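Weto Two-Arm Workstation: Planning and Purchase Guide
Section 4. Planning the Station Before You Order
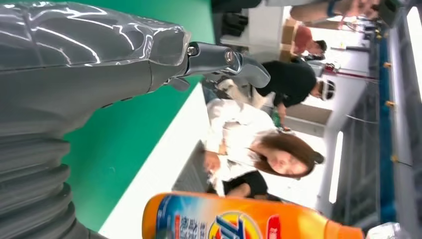
Figure 4-1. Arm with clear plastic cover and bellows sleeve, beside a green work surface.

This section covers the items to settle before a purchase order is placed with Charbonneau or a regional dealer. Work through the steps in order. Values entered in early steps are used again in the budget sheet at the end of the section. Mounting and wiring are covered in Section 5.

4.1 Floor space and work surface

1. Measure the clear floor area. The station needs the table footprint plus 60 cm on every side where a person will stand or pass.

2. Check the height of the work surface. If an existing table is to be used, record its height, thickness and edge type on the site form. Tables with a raised edge need the low-profile clamp, ordered separately.

3. Mark the reach of both arms on the floor plan. Shared workrooms are allowed, but desks and storage shelves must sit outside the marked area.

CAUTION: Do not plan a walkway through the marked area, even if the arms will be parked during working hours.

4. Confirm that the table can be fixed to the floor. Tables on casters are not supported at full speed.

4.2 Covers and sleeves

Covers are wear parts. They are often left out of the first budget and then bought singly at a higher price.

1. Decide whether the arm will handle bottled liquids, powders or food. If so, order the clear upper cover for each arm.

2. Order the bellows sleeve in the length that matches the arm. The sleeve must fold without pulling tight at any point of travel.

3. Enter 4 spare covers per station for the first year. Stations run on two shifts should double this amount.

Note: The free end of the clear cover must stop short of the finger joints. A cover that reaches the joints can be drawn in when the gripper closes.

4.3 Fingers and test goods

1. Choose the finger type. The blunt curved finger suits bottles, boxes and bags. Thin parts and flat cards need the narrow finger.

2. Set aside a small sum for test goods. Household items such as detergent bottles are suitable. Buy them in the same size the station will handle in daily use, as the shape of the cap and base affects the grip.

3. Order one spare finger set with the station. Lead time from the Platness warehouse is 45 days when fingers are ordered alone.

CAUTION: Remove loose wrap and packing film from test goods before the first run. Film can catch in the finger joint.

4.4 Power, air and light

1. Provide one grounded outlet for each arm and one for the controller. Do not use a power strip.

2. Route cables behind the table or overhead. Allow slack at the base so that the sleeve is not pulled to one side.

3. Check the room lighting with the station's own camera before buying extra lamps. Glossy covers reflect bright tube lights, and a change of lamp position is usually cheaper than a new fixture.

4. Compressed air is needed only for the suction tool. Leave this line blank if the tool is not ordered.

4.5 Budget sheet

Enter one line for each of the following:

Arms and controller
Table, clamps and floor fixings
Covers, sleeves and spare fingers
Test goods
Electrical work
Operator training (Zirambridge site or on location)
Service plan, second year onward

Training on location is quoted separately and includes travel. The service plan may be added later - but the first-year price does not carry over if there is a gap in coverage.

Send the completed sheet with the floor plan and site form. Quotes based on an incomplete site form are estimates and cannot be used to reserve a delivery slot.

Revision date: 2019-01-20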